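Travel & Tourism 1: Planning a Holiday Weekend Route
Handout for unit 4 – instructor Ilona Illés

Welcome back, everybody! This week we get to build real trips – my favorite part of the whole course.

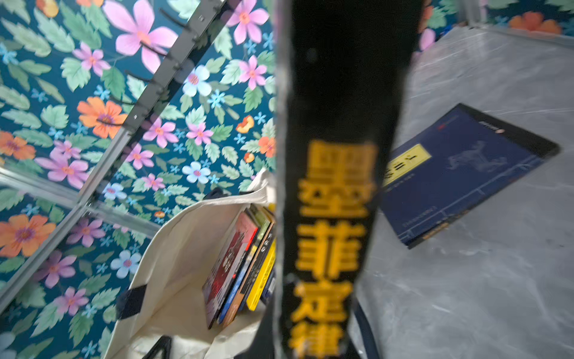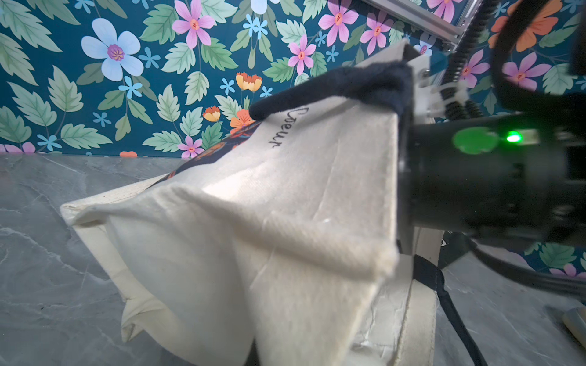
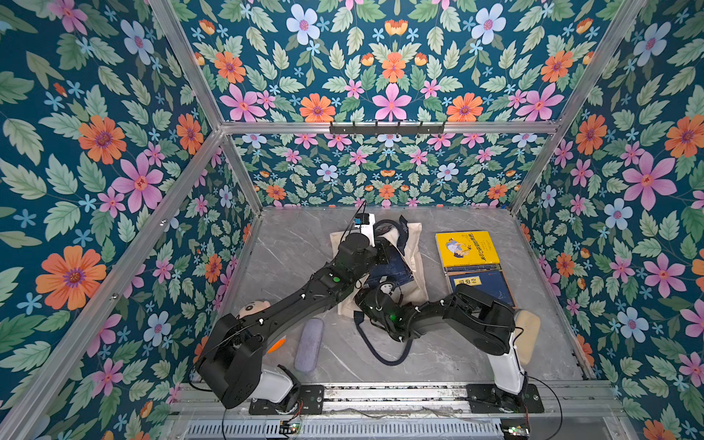

Fig. 1 (top to bottom): book with Chinese title; canvas tote bag; floral wallpaper panels

Our sample route: Stovport to Mandesmont by way of Trirkelholm, 300 miles in all. Trirkelholm has one big August lantern parade and only 18 guest rooms, so book the bed first and plan the driving after!

Key terms
Anchor event: the one thing people travel for.
Shoulder night: the night before or after it. Often much cheaper.
Spillover town: where visitors sleep when the host town is full. In 2022 Kozma took in around 1000 of them, and it was a blast (ask Zoltán Bárány, he was parking cars).

For next class: pick an anchor event, then find two spillover towns and bring a map.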